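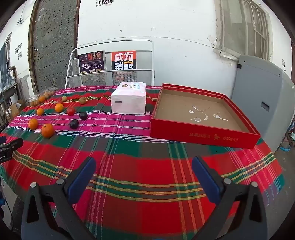
Keep the tablecloth on

I eat out about once a week, usually on a Wednesday, and I have watched the tablecloth disappear from nearly every place I like. Brilano took theirs off in November. The diner on Figueroa went to bare tabletops before that. At home it has gone the same way, and most of the people I know own one cloth that comes out for a holiday and goes back in the drawer with the creases still in it.

I think this is a mistake, and my reasons are mostly practical.

Start with noise. A bare table is loud. Every fork, glass and set of keys lands with a crack, and in a room with a hard floor and a high ceiling those sounds pile up until people start to shout. Brilano used to be a place where I could hear the person across from me. The menu is the same and so are the prices, but I now leave with a sore throat.

Then there is the table itself. Mine is a Kenwood Street yard sale find, 30 dollars, pine, and soft enough to take a dent from a dropped pencil. I could put coasters under everything and police my guests. I would much prefer to throw a cloth over it and forget about it. Bills get opened on it, parcels get opened on it, someone does homework, someone mends a zipper. A table that has to be protected from its own household is a poor piece of furniture.

The usual complaint is laundry. I take it seriously, having done the laundry. But a patterned cotton cloth hides a lot, and a plaid hides nearly everything. I own three and change them when they need it. They go in with the towels. I have never ironed one, and I don't plan to start. The idea that a tablecloth must be white and pressed is what killed it for ordinary use. White linen belongs to hotels, and it should stay there.

The other complaint is that cloths look old-fashioned. Some do. A loud plaid looks like somebody's grandmother's kitchen, and I would point out that people generally liked being in that kitchen. The bare table is a fashion too, and it will date.

There are limits. A cloth on an outdoor table in wind is a nuisance, and with a toddler in the house I would wait until the grabbing stage is over – six months or so in our case. Plastic-coated cloths are fine for paint and glue and unpleasant for anything else, because your forearms stick to them.

A decent cotton one costs less than dinner for two at Brilano. Buy it a little too long, in a color you would be embarrassed to paint a wall, and leave it on all week.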